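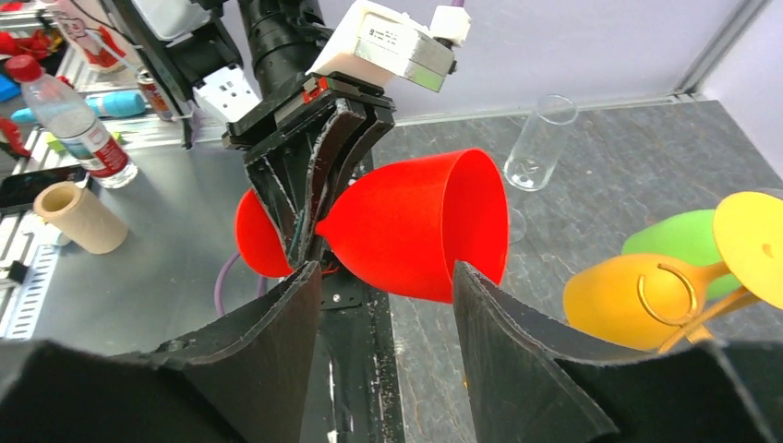 Reading time: 3 minutes

Search products, guides, spare parts Go

Rajput Stone Care Set for Tables and Counters
October — by the Grosta shop team

The Rajput set is for people who have a stone table or a stone counter at home and want to keep it in good order without calling a specialist. It is made for marble, limestone and travertine. You can also use the cleaner on granite and on surfaces which only have the look of marble, but please read the part about sealing before you open the second bottle.

Marble is a softer stone than many buyers expect. Lemon juice, vinegar, wine and tomato sauce all contain acid, and the acid takes away the shine at the place where it stays. This dull mark is called etching. It is a different thing from a stain. A stain is a color that has gone into the stone, and an etch is a small damage of the surface itself. No cleaner can remove an etch, and also ours cannot. For light etching on polished marble we sell the Gatach polishing powder, which must be ordered separately.

What is in the set

Daily cleaner, neutral, without perfume
Sealer for natural stone
Cotton cloths, 3 pieces
Printed instruction sheet

The cleaner is ready to use. Spray it on the cloth and not directly on the table, wipe, and dry with a second cloth. Drying is the step that most people leave out, and then they write to us about streaks. If your water at home is hard, you will see the difference very clearly.

Before you seal

Put a few drops of water on the stone, in a corner where it does not disturb you, and wait. If the stone becomes darker under the drops, it is ready for sealing. If the drops stay on top and the color is the same, the old sealer still works or the material does not absorb, and you should leave the bottle closed for now. On laminate, on glazed tile and on most engineered stone the sealer cannot go in. It dries on top as a sticky film, and this film is a lot of work to remove.

Clean the surface in the evening and let it dry completely during the night. Apply the sealer in a thin, even layer with a clean cloth. Do not let it dry by itself — wipe away everything that remains on top while it is still wet. After this, keep water away for over 4 hours, and oil and wine until the next day.

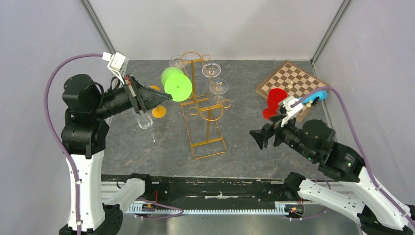
Could you please say in the instructions that the cloth must be really clean, wrote Dudport Kitchens in a message to our shop, as one of their customers had taken a cloth with fabric softener in it and got a cloudy table. They are right, and the new instruction sheet has this sentence. Wash the cloths warm, with ordinary detergent and no softener.

How long does it last?

This depends on how the table is used. A side table with a lamp on it may need sealing very seldom. A kitchen counter where somebody cooks each evening needs it more often. Make the water test again when you are not sure. The sealer can be kept for 36 months in the closed bottle, in a dry place above freezing. After opening, close the cap well and do not pour back what is left in the dish.

Delivery and returns

We send the set within 3 working days. Orders that come in on Saturday are packed with the next week's orders. Unopened bottles can be returned. Opened bottles we cannot take back, but if a bottle has arrived with a leak, write to us and keep the carton until you have our answer.

Spare cloths and single bottles of the cleaner are listed under spare parts.

This site uses cookies to remember your cart. Accept Settings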